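From: Petronella Buthelezi
To: laundry-and-linen list
Subject: Re: Folding shorts with an elastic waist

On Friday Kaj Juhl wrote:

> Has anyone got a decent way of folding swim shorts and the like? I can
> do shirts and I can do proper trousers, but anything with a gathered
> waist comes out fat at one end and thin at the other. The pile then
> leans over and I end up doing the whole shelf again. I have 50 cm of
> shelf for all the summer things and would like to keep to it.
>
> Also, do you fold on a table or on the bed? My table is too narrow.
>
> Kaj

Kaj,

I had the same trouble until Meriem Saber showed me how she does hers. The elastic is what makes the fat end, and you can't get rid of it, so you have to put it where it does least harm.

Lay the shorts flat with the front facing up and the legs towards you. Tuck the drawstring inside the waistband. Then take hold of both sides and pull outwards a little, enough to get the creases out of the body of the shorts but without stretching the waist. Smooth the legs down to the hems. If the hems don't line up, sort that out now, as it only gets worse once they are folded.
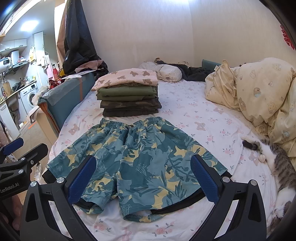
Next bring one leg over on top of the other, so that you have a long shape with the crotch seam sticking out at one side. Fold that point in to get a straight edge. Then fold the waistband down to the middle and bring the hems up over it. The thick part ends up inside and the outside is more or less level. Meriem goes in thirds, I find the middle good enough for short legs. For anything that comes to the knee I would do thirds as well.

When you stack them, turn every other pair round so the bulky edges don't all sit on the same side. I put the heavier things at the bottom, work trousers and so on, and anything thin like pyjamas on top. A pile that starts with thin cotton always slides.

As for where, I use the bed. It is too low and my back complains after a while, but there is room to lay a thing out properly and keep the finished pile up by the pillows, out of the way. Pull the sheet tight first or the creases will push up through whatever you are folding. Ville Lehtinen wrote a while ago that he puts a big piece of card down - I tried it and the clothes slid about, so I gave up on it.

One thing I haven't solved is shorts with a mesh lining. The lining bunches up whatever I do. If anybody has an answer to that I would like to hear it.

Nesma, you asked about the Harnitz shelf dividers. I have two and they are fine for towels, too low for trousers.

Petronella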